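Clerkby Parish Newsletter
Notes from the back bedroom
30 Jun 2019

I promised in the last issue that I'd write something about keeping an old computer going, and then of course the weather turned lovely and I spent the whole fortnight in the garden. Anyway! Quite a few of you stopped me outside the shop to ask whether it's worth spending money on a machine that takes an age to wake up, so let me have a go.

My own desktop is a great lump of a thing I bought for doing the family tree (I'm up to the Sallow branch, who were mostly farmers and mostly called Thomas). By last winter I could switch it on, make a pot of tea, drink a cup and still be looking at the little spinning circle. I was all set to bin it, and then I found out that a bit more memory would cost me £40 against the best part of a month's pension for a new one.

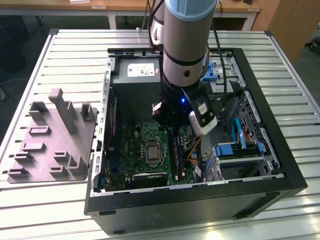
Jeanie Dunbar: I'd say clear it out before you buy anything. Mine had 17 programs starting up by themselves every morning, and I'd never asked for any of them. My grandson turned most of them off and it was like having a new computer.

Very good point, and I did the same after Jeanie wrote in. It helped a lot, though not quite enough for me, as I will keep all those scanned parish registers open at once. So I went ahead with the memory. Do write down the exact model of your machine before you order – I didn't, and had to send the first lot back with my tail between my legs.

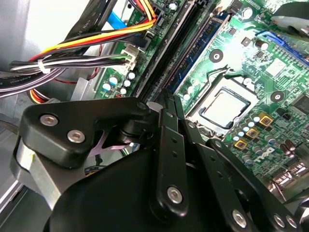

Green motherboard inside an open metal case.

If you do fancy having a go yourself, pull the plug out of the wall first, and touch something bare and metal before you go near the insides. Take your time. I had mine on the dining table for three evenings, and we ate off our laps. And please, please copy your photographs on to something else beforehand! I have more than 200 of my mother's old ones on there and I'd never forgive myself.

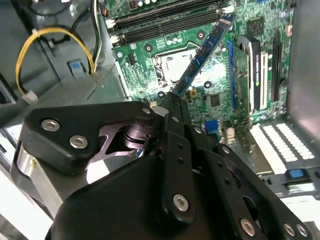

A blue RAM module over the board.

Berwyn Pumphrey has kindly said he'll bring his small screwdrivers to the July coffee morning if anybody wants to borrow them. I'll be there too, by the scones, and you're welcome to bring your questions. Next time: what to do with all those old chargers.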